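Stiff fingertips or soft pads for steamed buns?

lech_baran
Posts: 89
2018-02-02
Hello everyone. We are comparing two kinds of fingertips for our two-arm setup. The task is to move steamed buns from the steamer to a plate. The first kind is the slender stiff tip from Stamovent, the second is a silicone pad which Felicja molded in our workshop. I expected that the pads would win easily. After 83 tries with each kind, the stiff tips have dropped fewer buns. The pads are thicker, so they push the neighbor bun when they go down into the tray.
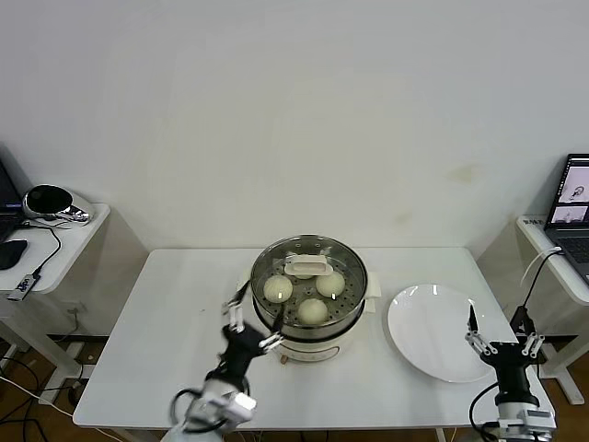
Stiff tips, three buns in the tray, left arm at the rim of the steamer.

The force limit was the same for both kinds. Has someone compared this with wider buns?

k_hladun
Posts: 860
I don't think this is a fair comparison. You are testing thickness, and you call it softness. Please make a pad with the same thickness as the stiff tip and repeat it. Also, did you write down marks on the skin of the bun? For us a bun with a dent is a failure, even when it arrives on the plate.

lech_baran
Thank you, this is a good point. I counted only drops. I will look at the dents in the next series.

Peston
I disagree with Khrystyna a little. A thin silicone pad bends sideways, so in practice you cannot have it both soft and slender. We tried in October with pads 5 mm thick and they folded at the edge of the bowl. Which controller do you use? With position control only, I would not trust any of these numbers.

lech_baran
Position control with a current limit on the fingers. I know it is crude.

k_hladun
Peston, they folded because they had no core. Put a strip of spring steel inside and try again.

felicja_c
I have the mold here, so I can cast one with a steel strip on Monday. Khrystyna, what width of strip did you use?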